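How to hand drive pulls over to the arm (and what to do with your afternoon)

I refurbish office desktops at Griro, and until last October I pulled every hard drive by hand. My thumbs remember all of it! Now the arm handles the caddies and I run the bench, so this is how I set up a tower.

Shut the machine down, unplug it and take the side panel off. Lay it down so the drive bay faces the gripper, then push any SATA cables away from the caddy. 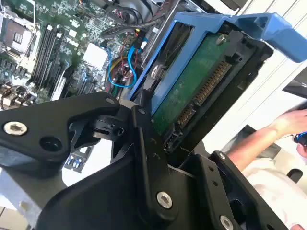
Start at the slow setting. Dardo Navarrete trained me and he still keeps a hand close to the stop for the first tower of a batch, so I do too. Let the fingers close on the blue plastic and watch the handle end. If the caddy twists, stop, back off and line it up again (don't yank, you'll bend the bay).
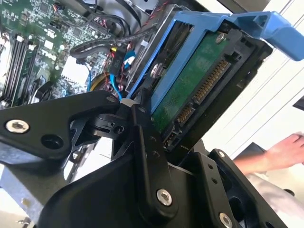 Once you trust the grip, you can log serial numbers while it works. We had 1463 towers on the last contract, and I spent most of it on testing and paperwork, a job I used to get maybe an hour a day for. I do miss the chatter at the bench a bit, I'll admit. Ask for the testing training early, before the arm shows up. I waited and spent 3 weeks catching up.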